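Bralluretti segmentation

Bralluretti segmentation is a method for dividing recorded robot demonstrations into short labeled segments that can be used to train manipulation policies. It was developed for two-armed robots working on cluttered tabletops, mainly in food and drink preparation tasks. The method places segment boundaries at changes in contact between gripper, tool and object, and it treats the two arms as separate streams that are joined only where one depends on the other. It is named after the town of Bralluretti, where the first recordings were made.

Background

Demonstrations collected by teleoperation are usually stored as continuous episodes. A drink preparation episode may contain picking up a knife, cutting a fruit, moving the slices, picking up a muddler and pressing the fruit, with pauses and corrections between these steps. Policies trained on whole episodes tend to learn the order of the steps along with the steps themselves, and they perform poorly when the order is changed.

Earlier approaches cut episodes at fixed time intervals or at points of low gripper speed. Fixed intervals split single motions across segments. Low-speed cuts do better on pick-and-place work but fail on tool use, where the gripper may be nearly still while the tool is pressed against an object. Martti Kallio and Folasade Oyewole described this failure in their first report on the method and gave muddling as the main case: the wrist moves a short distance up and down, and a speed threshold either marks every stroke as a boundary or marks none.

Method

The method runs in three passes.

The first pass estimates contact for each arm. Inputs are gripper opening, motor current and the image from a fixed camera that views the table from above or from the side. No force sensor is required. The output is a contact state for every time step, with the values free, holding, and holding with tool contact. The last of these separates a knife being carried from a knife pressed on a board.

The second pass proposes boundaries at each change of state. Changes that reverse within 12 time steps are discarded as noise. The value was set by hand on the first recordings and has been kept in later versions, although Hilkka Keskinen noted that it removes some very short taps that an annotator would keep.

The third pass links the two arms. A segment of one arm is linked to a segment of the other if the same object is in contact with both, or if one arm's object rests on something the other arm is holding. Linked segments are stored as a pair and trained together. Unlinked segments are stored singly and may be reordered during training.

Labels are added after the boundaries are fixed. An annotator sees the first and last image of each segment and writes a short instruction, such as "pick up the muddler" or "move the lemon slice to the plate." Segments that receive no instruction are kept as transitions and carry a lower weight in training.

Scene layout

Scenes used with the method mix objects that the task needs with objects that it does not. A drink scene may hold fruit, a cutting board and a tool together with dishes, cloth and bottles that the instruction never mentions. Object positions are changed between episodes. The unused objects serve as a test of the contact pass, which must not report contact when a gripper passes in front of a bowl or rack without touching it.

Round fruit is a known difficulty. A lemon or lime can roll after a light touch, which produces a brief contact state followed by object motion with no gripper contact. The second pass discards the contact, and the following segment then begins with the fruit in a different place from the one shown in the last image of the segment before it. Iida Koskela proposed a position check for these cases. It was added to the Oltetti software as an option and is off by default.

Evaluation

The main evaluation used the Dimitriou set, a collection of 1639 teleoperated episodes. Boundaries from the method were compared with boundaries drawn by annotators, and policies trained on the resulting segments were run on the robot. Agreement with the annotators was highest for grasping and release, lower for cutting and lowest for muddling, where the annotators also disagreed with one another about whether repeated strokes form one segment or several.

Policies trained on the segments completed more reordered tasks than policies trained on whole episodes. The gain was small when the tasks were run in the recorded order. A later test by Astov, with a different gripper, found the same pattern but needed a new current threshold for each gripper finger.

A smaller study compared training set sizes. With 17 episodes per task, segmented and whole-episode training gave similar results. The difference appeared with larger sets of up to 300 episodes per task, and the authors did not test beyond that.

Limitations

The contact pass depends on a clear view of the tool tip. When the arm blocks the camera, the method falls back on motor current alone and often misses the start of tool contact. Soft objects such as folded cloth give weak current signals and are frequently marked as free while they are being held. Transparent and reflective objects have not been studied in detail.

The linking rule also produces false pairs. If one arm steadies a cutting board for the whole of a task, every action on the board is linked to that single long grasp, and the segments can no longer be reordered. Aleksi Kemppainen described a variant that cuts the long grasp wherever the other arm changes state. It restores reordering but adds many segments with almost no motion.

See also

Contact estimation
Learning from demonstration
Tabletop rearrangement
Teleoperation

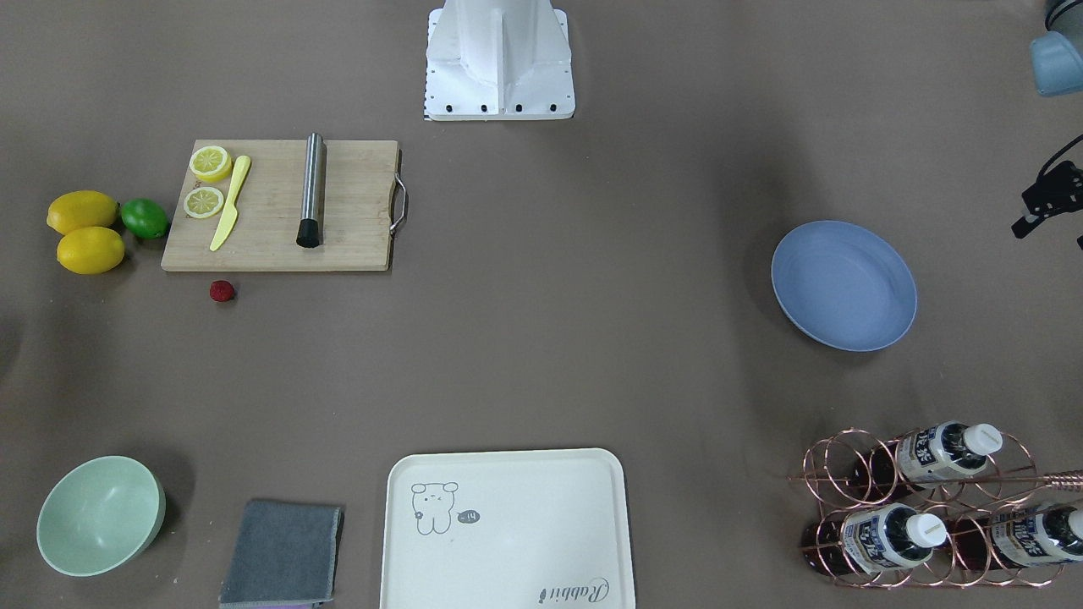 Bimanual Manipulation Group, Department of Automation
Fixed-camera view of a drink preparation scene. Lemon slices, a yellow knife and a muddler are on the cutting board, with whole lemons and a lime beside it. The left gripper is at the upper right.
Page last revised 2025-02-15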